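Rasinska Rock & Mineral Kits: your questions

What's in the Tindo starter kit?
Four igneous samples, four sedimentary, a streak plate and my little field guide. I pack every box myself!

Is it OK for younger kids?
I'd say third grade and up. The acid test bottle is sold separately — grown-ups only, please.

Are the samples labeled?
Yep, each has a number that matches the key. The Kouris set comes unlabeled for quizzes.

How do I clean them?
Plain water and an old toothbrush. Skip this for the halite (it dissolves).

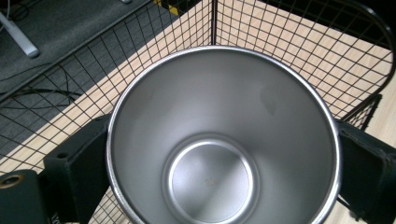 One teacher wrote that her halite vanished in the sink anyway, and could she buy just that one? Sure, singles ship in 3 days.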